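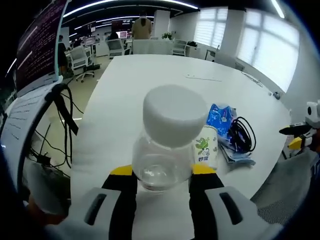 Notes pour lundi, version 3. Ne pas lire mot à mot !!

DÉBUT (2 min, pas plus)

Bonjour, merci. Dire qui je suis, vite. Équipe collecte chez Tiris, je ne fais pas les modèles, je fais ce qu'il y a avant. Godfrey Nyanda prend la parole après moi sur l'entraînement, donc toutes les questions d'architecture → Godfrey.

Le titre dans le programme est faux, ils ont gardé l'ancien. Le vrai : « 1079 démonstrations plus tard ». Laisser les gens rire ou pas, enchaîner.

Poser la question à la salle : qui a déjà tenu une pince en main ? Attendre. Vraiment attendre, la dernière fois j'ai répondu à leur place.

POURQUOI À LA MAIN

- Téléopération : on a essayé avec le bras, au premier étage. Lent. Une personne formée, un bras immobilisé, et tout le monde fatigué à midi.
- Pince tenue à la main, caméra dessus : on va où on veut, on prend une table, on commence.
- Ce que le modèle reçoit = ce que la pince voit. Donc pas de vue d'ensemble, pas de plan large. Insister là dessus, c'est le point que les gens oublient quand ils écrivent les consignes.
- Prix à payer : la main humaine fait des choses que le bras ne sait pas faire. Poignet tordu, coude qui passe derrière. Exemples jolis, injouables. Transition toute faite vers le filtrage, mais PAS TOUT DE SUITE.

LES OBJETS

Objets banals, exprès. Bouteille, gobelet, emballage souple, câble. Ce qui traîne dans un bureau.

Parler de la bouteille transparente. Gros bouchon blanc, corps qu'on devine à peine. Les doigts se ferment sur du presque invisible, et le bouchon prend toute la place dans la vue. Premier modèle (celui de janvier, nom interne Skosilon) : il visait le bouchon. Toujours le bouchon. Logique vu ce qu'on lui avait montré, on saisissait presque toutes les bouteilles par le haut de la vue. Corrigé en variant la hauteur d'approche et l'angle.

Ensuite le souple. L'emballage ne se présente jamais deux fois pareil. Ne pas développer, Godfrey a trois diapos dessus.

Ensuite le câble → diapo.

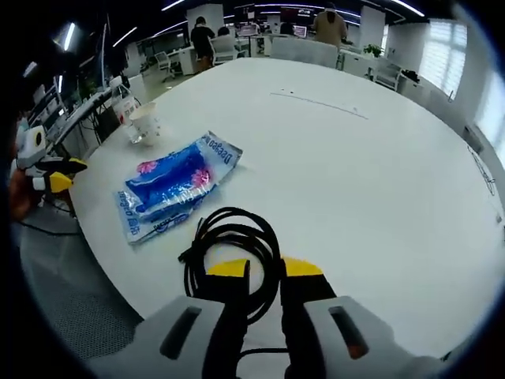
Diapo 6. Le câble enroulé devant les doigts ouverts, vu depuis la pince.

Laisser la diapo, respirer.

Le câble c'est là où on perd du temps. À dire :
1. où est-ce qu'on attrape ? La fiche ou une boucle ? Deux opérateurs, deux réponses, et les deux marchent. Le modèle, lui, fait la moyenne et ferme dans le vide entre les deux.
2. on a donc fixé une règle par série, pas une règle pour toujours. Série A la fiche, série B une boucle. L'étiquette part avec l'exemple.
3. remise en place entre deux prises : on lâche le câble, on ne l'arrange pas. Chrysanthi Giannakopoulos a repéré en relisant les vidéos qu'on refaisait tous le même joli rouleau. Un mois de câbles trop propres. Aïe.

Montrer aussi l'écart entre les doigts, les embouts jaunes. Le jaune se voit bien sur table blanche, pratique pour vérifier à l'oeil si c'est ouvert ou fermé. Sur une nappe jaune on serait mal (si le temps, sinon sauter)

LE DÉCOR

Question qui revient tout le temps : pourquoi pas un fond neutre ? Réponse courte : parce que le robot n'ira pas vivre sur un fond neutre.
On garde les écrans, les chaises, les gens de dos, les fenêtres derrière. Grande table blanche, mais le reste bouge.
Nuance, à dire honnêtement sinon on me la ressort en questions : un seul bureau = un seul bureau. Des plafonniers en ligne partout, des stores, des murs clairs. Le modèle testé dans la cuisine de Brenduswood a perdu pas mal. Donc changer de lieu avant de rajouter des heures. Je préfère 50 prises ailleurs que 500 de plus ici.

(vérifier avec Brenduswood si je peux citer leur nom !! sinon dire « un partenaire »)

FILTRAGE

- 2000 prises enregistrées, environ. 1079 gardées. Lire les deux chiffres lentement.
- Causes de rejet, dans l'ordre : suivi de position perdu, geste trop rapide, mauvaise consigne, fichier tronqué.
- Le geste trop rapide : c'est nous. Après une heure on accélère sans s'en rendre compte. Pauses obligatoires depuis, et on alterne les objets au lieu de finir tout le lot de gobelets d'un coup.
- Les ratés : on garde une partie, marqués comme ratés. Glisse, se referme à coté, reprend. Les reprises sont ce qu'on a de plus utile. Ne pas promettre de chiffre, on n'a pas fini la comparaison.
- Tri : script Koech d'abord, relecture humaine ensuite. Le script laisse passer les prises parfaites sur le mauvais objet, donc la relecture reste.

Si quelqu'un demande le script : oui on le partage, non la doc n'est pas prête, m'écrire.

CE QUE JE FERAIS AUTREMENT

Écrire la consigne AVANT de poser les objets. Une phrase par tâche, pas un paragraphe.
Noter qui tient la pince. On ne l'a pas fait au début, impossible de rattraper maintenant. Or les mains se reconnaissent, Chrysanthi devine qui c'est une fois sur deux rien qu'à la façon d'aproacher.
Gaucher / droitier : idem, à noter.
Étalonner au début de chaque séance, même si c'est la même pince que la veille. Surtout si c'est la même.

FIN

Passer la main à Godfrey, dire le titre de sa partie (le demander avant !). Questions à la fin des deux exposés.

À emporter : adaptateur, télécommande, clé avec la version PDF, la pince de démo dans sa mousse. Eau.
Si je suis en retard à la diapo 6, sauter le décor et aller droit au filtrage.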